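May 24, 2019

Back in the ground floor room at Cifuentes, the one with the stairs. Carrying on from the January list. Davoud Moradi has the other key if anyone needs in before me.

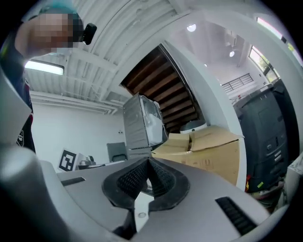
## Stairs and the space under them

Measured the run again with the steel tape. Got the same numbers as January except for the clear height at the low end, which I had written down wrong. It is 21 inches at the first point where a shelf would fit. Old note crossed out.

The treads and risers are dark brown and the stringer is white, so whatever we build underneath has to pick one. Davoud wants white to match the wall. I would sooner go brown, it won't show shoe marks. Left open for now. We have most of a can of the white left from the Lendotard job and would have to buy brown.

Checked for squeaks by walking up and down slowly. Two treads complain, both near the top. Marked them with tape on the left side. Will try screws from below before taking anything up. Do not use the long ones in the blue tin, they will come through.

No fixing into the stringer. Anything under there stands on its own feet.

## Computer tower

The grey tower is still parked in front of the stairs. It needs a place off the walking line. Options:

- under the stairs, high end, on a low stand
- on the end of the long bench, if the bench gets cleared
- upstairs with the Floren files

First option is best for cable length. The side panels are vented so it can't be pushed up tight against a shelf side. Leave a hand's width each side and more behind. Dust is the other problem. Sweeping the stairs drops grit straight through to whatever is below, so the stand needs a top board over it, set high enough to reach in under.

Davoud to back up the job folders before it gets moved. Jullorance drawings are on it and I don't have them anywhere else.

## Wall and outlet

There is a small outlet on the white wall, below the pipes. Tested it with the lamp, works. Did not test what else is on the same breaker. To do before we hang a power strip off it.

Pipes and conduits along that wall stay as they are. Asked the Cifuentes office which of the pipes are live and got told they would look it up. No drilling in that wall above shoulder height until they answer. If the shelf really has to go there, it can be freestanding too.

## Ceiling and light

Slatted ceiling is in decent shape. Wiped one section with a damp cloth on a pole as a trial and it came up whiter than I expected, so the rest is worth doing. Long job. Start at the stair end and work along the slats, not across them. Across leaves streaks.

Fluorescent light is fine near the fitting but the space under the stairs is gloomy by afternoon. A clip lamp would do it. Invoice 1413 has one on it that never got used, look in the stores cupboard.

## Column

Tape measure around the white column at waist height, written on the plan. It takes up more floor than the plan shows, so the long table will not go through on that side in one piece. Legs off first. They are held with 14 bolts altogether, bag and label them this time.

## Next

- screws for the two treads, short ones
- breaker check
- chase office about pipes
- decide white or brown
- stand for the tower, I will cut it from the leftover shelf board
- Davoud: backup, then tell me it's done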